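Weketier kitchen arm: gallery

Flamov rents out the Weketier by the month and says it can handle "light table service." Their sales page quotes 2000 hours of testing, none of it explained. Esben Bach and I asked for dumplings, as a gripper that's fine with boxes can still wreck a soft wrapper.
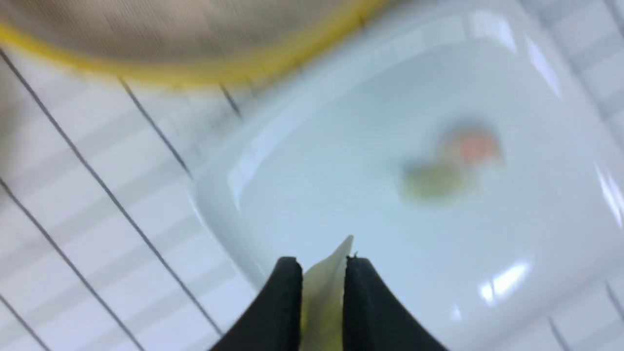 A pale, see-through piece held between the fingers, over the white basin.

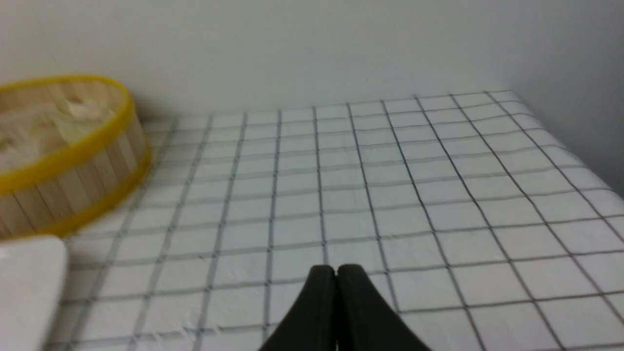
Fingers together, grid cloth, yellow-banded basket to the left. 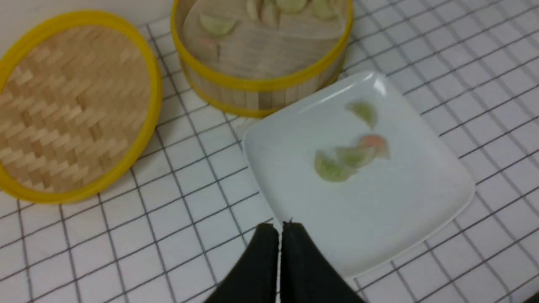 Three dumplings on the square plate, more in the steamer, lid to one side.

Flamov's rep, Yaw Sulemana, told us 232 kitchens are on the waiting list. He couldn't name 2 of them. The monthly fee doesn't cover replacement fingertips, and cleaning is left to you. I'd want to see a full dinner shift before signing anything.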